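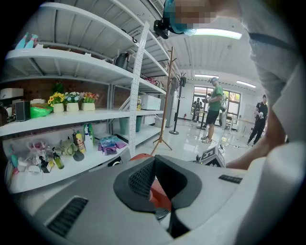
How to sort out open shelves

2024-06-01 – by the Drelbridge Home Notes desk

Open shelving is sold on the promise that you will see everything you own. Then you do, and it's mostly carrier bags.

Set aside 30 minutes and put the kettle on first.

1. Empty one shelf at a time. People who clear the whole unit in one go end up eating tea on the stairs.

2. Wipe the bare metal with a damp cloth, then dry it. White shelves show every drip, usually once the visitors have sat down.

3. Gather the sprays and bottles. If you find 3 half-full ones for the same job, finish the oldest before opening another. Cleaning products go up high if there are children or pets about. Keep them in their own bottles, with the labels facing out.

4. Deal with the plastic bags. Keep 10, folded flat inside one of their number. You will believe you need more.

5. Give artificial flowers the middle shelf, at eye level, in matching pots. They don't need water but they do need dusting – a soft dry paintbrush gets between the petals.

6. Soft toys are not cleaning equipment. Rehome them.

7. Slide bins underneath for whatever is left, and put a date on each. Anything still in there next June can go to the charity shop in Plitencombe.

Heavy things belong low down, whatever the shelf looks like it can take.

Contact us | © 2024 Drelbridge Home Notes | Back to top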